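Griklow 148 cm dining table, six months on
Reviewed by Mieke Van der Linden
October 30, 2024

We bought the Griklow to replace a glass table that showed every fingerprint. There are two of us most days and five or six at weekends. The 148 cm version seats four in comfort and six if people keep their elbows in. There is a longer one, but it would have blocked the door to the garden.

It came in two boxes. The top is heavy and you will want a second person to turn it over. The legs go on with four bolts each, and the Allen key in the packet is too short to get a proper turn on the inner ones. I used my own. Building it took 64 minutes, including a stop to find the right washers, which are in a bag taped to the underside of the lid and not listed in the leaflet.

The top arrives oiled, but only lightly. The leaflet says to oil it again after a month. I did mine after two weeks as the area by the kettle was already looking dull. One small tin did two coats with a bit left over. Leave it overnight before you put anything back. 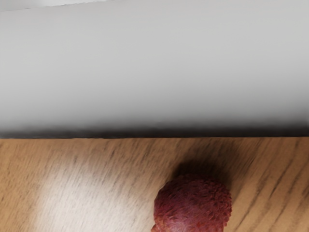
Marks are the main thing people ask me about. Tea rings come out with a damp cloth if you get to them the same day. Turmeric does not. I have one yellow spot at my end of the table that has faded but is still there. Beetroot left nothing, to my surprise. Hot dishes need a mat.

It has stayed level on our tiled floor. One leg worked loose in the summer and needed tightening, and it has been fine after that. The felt pads supplied are poor and two had come off by the third week. A pack from the hardware shop cost less than a coffee.

Delivery took 23 days against the 11 I was quoted. Customer service answered emails but could not say where the lorry was.

I would buy it again at the sale price. At full price I would look at the Onsri first, as it comes with better fixings and the same size of top. The matching bench is due in November and I have one on order.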